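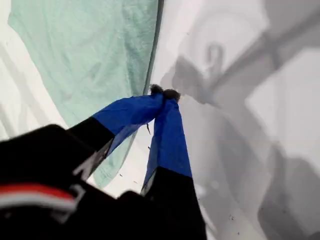 Khairul Nair wrote back after reading the first draft: I have folded T-shirts on my knee in front of the television for years, and they go into the drawer fine. Why does this need a table?

It may not. If your shirts already stand up in the Sidora insert without slumping, skip to Section 4. The steps below are for people whose shirts fall over as soon as the first one is taken out, and for anyone who has tried the fold printed on the inside of the lid and wondered who it was meant for.

3. FOLDING T-SHIRTS FOR THE DRAWER INSERT

3.1 Before you start

You need a flat surface larger than the shirt when it is spread out. A bed will do in a pinch, but soft surfaces let the cloth sink and the creases wander. You do not need a folding board. The Stirkham board fits one width of shirt well, and we found it slower than hands for everything else.

Wash and dry the shirts first. "Nearly dry" does not count. A damp seam inside a tight fold will smell by the end of the week, whatever the packet of drawer sachets says.

Set the insert in the drawer before you fold anything. It needs a clear inside depth of 470 mm. Measure the inside of the drawer with a tape, and don't trust the size on the furniture label, which is usually the outside.

3.2 Laying the shirt out

1. Put the shirt on the table with the collar away from you and the hem toward you.

2. Take hold of the cloth at the shoulder seams and pull gently outward. Pulling from the sleeve ends stretches the sleeves and leaves the body as rumpled as it was.

3. Smooth from the collar down to the hem. Some guides tell you to smooth from the middle out in all directions. We tried both and could see no difference on plain knit cotton, so pick one.

4. Check the lower corners. Cloth tends to bunch there, and a bunch left in now becomes a lump in the finished fold.

Note: Small wrinkles can stay. This is storage. If you want a shirt without wrinkles, iron it or hang it up.

3.3 Folding in the sleeves

5. Fold one sleeve in over the body. It may lie straight across or at a slant.

6. Look at the side edge you have just made. If the crease runs off toward a bottom corner, lift the sleeve and lay it again before touching the other side.
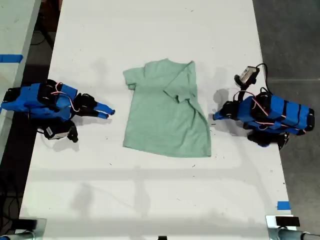 Fig. 2. One sleeve folded in across the chest, the other still out.

7. Fold in the second sleeve to match. The two sleeves may overlap. Long advice exists about which should go on top, and you can ignore all of it.

8. Bring each side of the body in toward the center until the shirt is a little narrower than the slot in the insert. Hold a finger on the neckline while you do this or the collar will travel.

Caution: Do not force a shirt that is wider than the slot. The divider clips are thin and will bend outward, and a bent clip does not spring back. Idalina Cunha reported two broken this way in her first drawer, both from the same heavy sweatshirt.

3.4 Folding up

9. Fold the hem up toward the collar, stopping just short of the neckline.

10. Run your palm across the fold to push the air out. Light pressure is enough.

11. Fold again, in half or in thirds, to suit the height of your drawer. The lid says thirds. In a shallow drawer thirds is right. In a deep one it leaves you with a short, fat bundle that tips over, and halves work better.

12. Stand the shirt on its long edge with the smooth fold facing up.

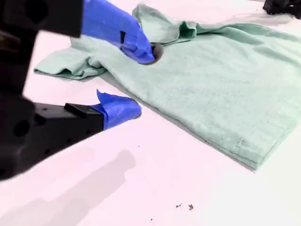
Photo: Joana Simões

If layers show along the hem and the rest of the shirt is still bunched behind the neckline, open it up and go back to step 2. Pressing down on the bunched part only moves it somewhere else.

3.5 Common complaints

The shirt unrolls in the drawer. The slot is too wide or the row is too empty. Move the divider in by one notch.

The sleeves work loose. Usually step 8 was rushed. Very slippery fabrics will do this however carefully you fold, and they are better off on a hanger.

The drawer holds fewer shirts than promised. Yes. The figure on the Paiva sales sheet seems to assume thin shirts in small sizes. Florêncio Carrilho filled a drawer with ordinary ones and ran out of slots well before he ran out of laundry.

The collar looks stretched. Check how you take shirts out. Pulling by the collar will do it in time. Pinch the top fold and lift.

For long sleeves and hooded tops, see Section 4. Replacement clips are listed under part 103.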